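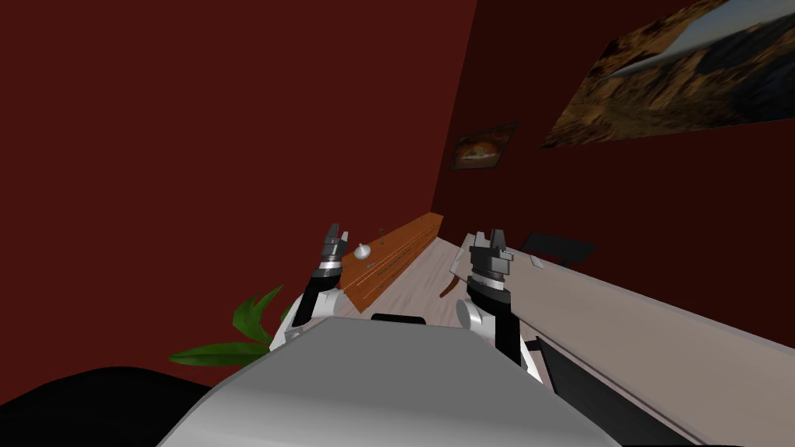

The fault first appeared in December, on run 193 of a tabletop retrieval task that Rukness had been using to test its two-arm controller in simulation. Hywel Bellis, who maintains the controller, was reviewing the log when the safety monitor failed to trip. "The right arm went through its force limit and kept going," he said. The test room has a long beige table close to the robot on its right, and the right gripper works over the table's back edge with its fingers open. Bellis said the edge was where the contact model gave up. "It reported zero force for 300 steps. The monitor believed it."

The monitor, a module called Flema, reads one force value per arm and stops both arms above 100 newtons. A missing reading was stored as zero.

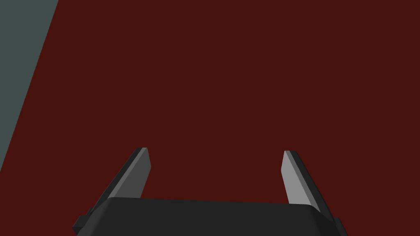
Bellis now treats a missing value as a stop. He also added a check on finger position, to be used when force data is absent. With the fingers wide apart over the flat red surface and nothing between them, the check should return "open, no load." Any other answer halts the run. The change was merged on 25th January, and the suite of 2423 runs is being repeated. "I would not put the old version on hardware," he said.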